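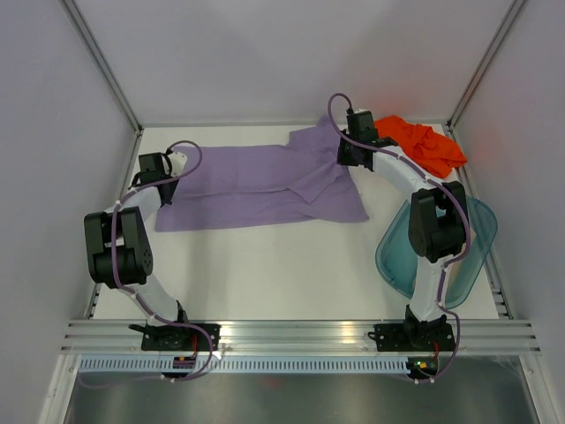

Vencombe, Wed 13 August

Figure 1. The student-built folding cell, with a lilac shirt between the two grippers. The teal tray is where folded garments are meant to go.

4. What the folding trials do and do not show

The Fomeck course asks each student team to build a two-arm cell and teach it one household task. The team we followed chose shirt folding, and its final report claimed that the cell "folds everyday laundry." We think the claim is too broad, and this section sets out why.

The cell in Figure 1 has both arms mounted on a single aluminum rail, facing a flat white table enclosed on three sides. This is a kind setting for a folding task. The walls are plain and evenly lit, and a purple shirt on a white surface is easy to pick out. The team did not test a white shirt, a patterned table cover or a room with windows.

The policy was trained on 162 demonstrations collected in March. We then ran 50 trials using the Kalinowski scoring sheet, which gives credit for each stage separately. The cell completed the full sequence in 14 trials. The report's higher success rate comes from counting any trial in which both grippers closed on cloth. We do not accept that measure. A gripper can hold a shirt near the collar and still be holding the wrong layer, and where a sleeve lies folded over the body, as in Figure 1, the two cases are hard to tell apart from a single view.

Starting position matters as well. In most demonstrations the shirt was laid out mostly flat, with the creasing confined to one end. When we dropped the shirt in a heap, the arms completed the sequence in 4 trials, all of them included in the total above. Whether this counts as folding laundry or as finishing a job that a person has already half done is a fair question to put to the students, and the course rubric does not ask it.

A comparison with the Grerkholm cell from the previous class would have helped, but its trial logs record only the final result. We were unable to score its runs by stage and have left them out of Table 2.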